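Hamann 911 Cab Door Seal Kit, Aftermarket

One new aftermarket door seal kit for Hamann 911 and 911-2 wheel loaders. Fits left or right door. Replaces part number 2543. If your plate says 649, you have the older cab, and this seal will fit it about as well as a garden hose would.

The kit is one length of rubber bulb seal with a steel core, plus 2 corner clips. Glue is not included. The old seal was held on with plenty of it, as you are about to find out.

Seals out rain, dust and up to half of what the guy on the ground is yelling at you.

Made by Sumex. Ships coiled in a flat box from our Claltus warehouse. Leave it in a warm room overnight before fitting, or it will stay the shape of the box.

Returns: unused seals only. "Only used it in March" counts as used. Ask for Asuka Hattori at the parts desk and have your serial number handy. "The yellow one" is not a serial number.

We also carry Brasari latches, hinges, wiper arms and mirror brackets for the same cab.

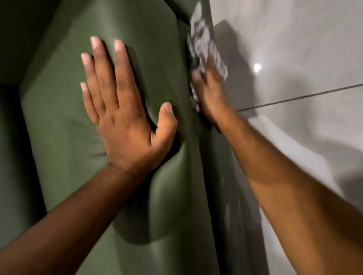
Shipping

Orders in before 2 p.m. leave the same day. Door glass goes by freight, in a crate, and somebody has to be there to sign for it.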